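20 September 2021

Up before the alarm and cross about it, so I did what I always do when I'm cross, which is open the kitchen drawer I hate. The second one down. It has not shut properly since August, and this morning it came out a few inches and stuck, and I stood there in my socks yanking at it like it owed me money.

Well, it was batteries! A whole drift of them had rolled to the back and jammed against the runner. I took the drawer right out (bad idea, it weighs a ton) and carried it through to the back room and sat down on the floor mat with it, the one with the leaves and the little rusty flowers, and that was my morning gone.

I should explain the batteries, for when I read this back in ten years and wonder what was wrong with me. It's partly Lleucu's fault. When she cleared out her mother's apartment she brought me a shoebox of things she couldn't bear to throw out, and half of it was batteries, all mixed up with curtain hooks and foreign coins. I tipped the lot in the drawer and said I'd go through it. Then there's the Cerkby clock in the hall, which eats them. And I'm the kind of person who takes a dead one out of the remote, puts it down next to the new one, gets distracted by the phone and then has no idea which is which. So back in the drawer they both go.

Breakfast in the middle of all this: toast, the end of the apricot jam, coffee I forgot about and drank cold. Widad called while I was on the floor, and I put her on speaker so I could keep going. She wanted to know if I was still coming to her sister's lunch and whether I'd bring the lemon thing. Yes and yes. I told her what I was doing and she said her method is to drop each one on its end on a hard floor and see if it bounces. The bouncy ones are dead, she says. I tried it on the kitchen tile with a new one out of the packet and a dead one from the clock, and she may be onto something, but then I tried a few from the drawer and they all bounced a sort of medium bounce, and I lost one under the stove. So I got out Dad's old tester, which says Sornus on the front and has a needle that sticks unless you flick it with your fingernail.

My system, such as it is: good ones in the yellow bin, duds left out on the mat until I have a bag for them, anything crusty straight into a jar with a lid. The AAs were the worst of it, all different makes, orange ones and dark ones and ones I don't remember buying. I don't think I've ever bought the same kind twice. I did the small ones first because they're fiddly, then stopped to cut my nails, then couldn't find the tester, which was under my knee.

Alun came by around eleven to give back the ladder and stood in the doorway for ages telling me about his gutters. He has paid 930 to have them done and they still drip on the step, right on the spot where you stand to find your keys. I felt for him, I really did, but I also had a battery in each hand and pins and needles in one foot. He took two good ones home for his doorbell — he's had a note taped over it all summer saying KNOCK LOUD — so that's a kindness done and two fewer in the house.

After he left I had a proper go at the rest. There is something very soothing about it. Flick the needle, look, put it somewhere. I had the radio on low and it was one of those programs where people call in about their roses, and I missed most of it and still feel I learned something about blackspot.

Loukia texted to ask if the drop-off place takes them loose or if you have to tape the ends. No idea! I'd been assuming loose. She says tape, at least on the square ones, so I've put tape on the list. She also wants her Cuter back, the little gadget for taking staples out, and I've had it so long I'd started to think of it as mine. It was in the drawer too, of course. Also in the drawer: a key to nothing, five birthday candles, a Theodorakopoulos bakery card with all its stamps but one, and the instructions for a fan I gave away.

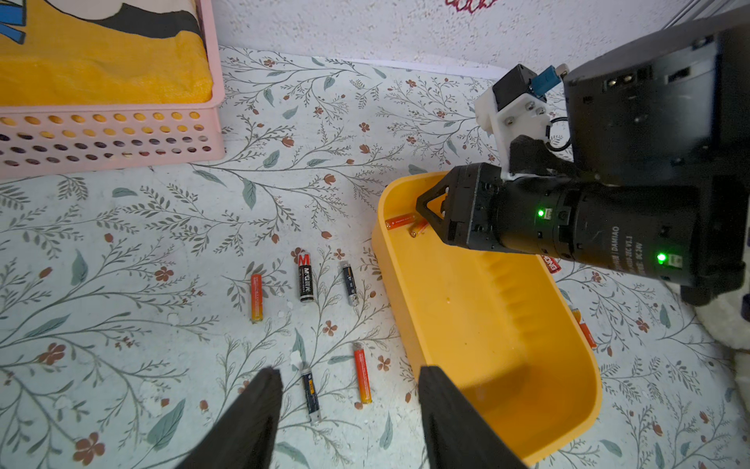 Later, after supper

Went back in to finish and the mat wants a good shake, it's covered in little white bits. Tomorrow. I did put the drawer back in, and it slides! I opened and shut it more times than a grown woman should. It has tape, string, scissors, the candles and one row of good batteries in it, and I'm not letting anything else move in.

The clock has a fresh one. I wiped its face while I had it down and it looks much smarter, though it's running seven minutes fast now because I set it by the stove and the stove is wrong. I'll fix it when I next pass with the step stool.

Supper was eggs and the last of the green beans. Aliki rang just as I sat down, all worked up about her steps. She has an app that counts them and she'd only done 1,301 and it was already getting dark, so she was walking up and down her hallway while we talked, and I could hear the floorboards. I asked if sitting on a mat all morning counts for anything and she said no, very firmly.

To do: tape for the ends, lemons, Loukia's gadget in my bag by the door, fish that one out from under the stove with the yardstick. Bed now.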